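Sullgate Open Day: Observation Report
Section 3. Kitchen Demonstration

Our group attended the February open day at the Sullgate test facility. The afternoon session covered dish handling by a two-armed robot in a model kitchen named Ellia. The task software, Filetano, was presented as release 1051. Visitors stood behind a line on the floor, and each run was limited to 18 minutes.

We were asked to record how the work was divided between the two arms. The left and right ends are built differently, and this affects which objects each side can take.

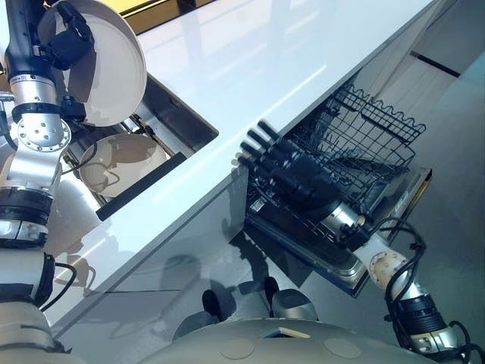

Figure 4. Plate held by the rim in the left gripper, right hand at the dishwasher rack. Open drawer with bowl at left.

A rim grip leaves most of the plate surface free, but the plate can turn about the contact point if the grip is loose. The presenter gave this as the main cause of failed runs – wet plates in particular. According to the handout, the Quaye data set used for tuning holds 2156 recorded grasps, most of them on dry plates.

Cables run along the outside of both arms. We noted this as a possible snag risk near the wire rack and raised it during questions. The reply was that Filetano keeps a fixed clearance around the rack, but no value was given.

Cycle times are listed in Section 4.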